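Can a robot do my laundry yet? (And what to do with the basket until it can)

My sister-in-law keeps sending me clips of robots folding towels, so I finally sat down and went through a whole stack of them with a cup of coffee and a basket of my own going cold beside me.
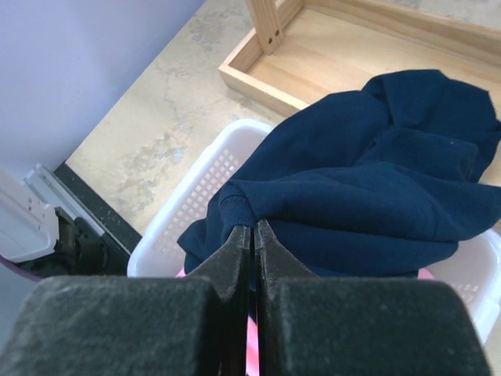
The first thing I noticed is how much of laundry isn't folding at all. It's getting one thing out of a pile without dragging three others along. We do it without looking, usually while talking to somebody. A machine has to find an edge, close on it, and hope that edge belongs to the thing it wants.

Cuffs and hems are the place to grab, for robots and for twelve-year-olds. Ribbing is thicker than the rest of the shirt and it stays put when you pinch it. If you grab a sweatshirt by the middle you get a fistful of crumple and then you have to hunt for the shoulders anyway. I've been pulling things out of the dryer by the cuff since April and my folding goes quicker, I swear it does!

So where are we? My neighbor Gerasimos Konstantinidis works on packing lines over in Ullbridge and he's the least excitable man I know. Boxes, he says, fine. Bottles, fine. Cloth, ask him again in a few years. A box is the same shape every time you meet it and a T-shirt never is. He also pointed out that a lot of the clips are sped up, and once you know to look for it you see it everywhere (check the people walking by in the background).

My own guesses, worth what you paid for them:

Moving clothes from basket to table – close. Slow, but close.
Towels and pillowcases – also close, square things are kind to everybody.
Matching socks – I can't do this one either.
Fitted sheets – no. Not in my lifetime.
Turning sleeves right side out – I haven't seen one I believed.
Noticing the grape juice on the front before it goes in the dryer – I'd pay good money for that.

Meanwhile, some things that help whoever is doing the job, two hands or otherwise:

Don't fill the basket past the rim. Mine holds a full load if I stomp on it and then everything comes out in one big knot.

Get a basket with holes in the sides if your laundry room is at all damp. Rinse it in the tub now and then, lint packs into the corners of those little openings and an old toothbrush gets it out.

Zip the zippers and tie the drawstrings before washing. Half my tangles were one pair of gym shorts.

Set a tray or shallow box next to the basket for whatever comes out of the top. Anything with an edge will do. Sleeves hang over the side and you can see what you've got.

Keep the dark things together. Navy and black look the same in my basement at night, and I once sent my husband to work in one of each.

Siriporn Duangkaew wrote in after the dryer page to ask if I'd buy a laundry robot if they sold one tomorrow. Depends! If it cost $775 and did towels, I'd think about it. If it cost $3,912 I'd want it to do the stairs too, and put things away in the right drawers, and not wake the dog.

Next up is the junk drawer, which I've been putting off.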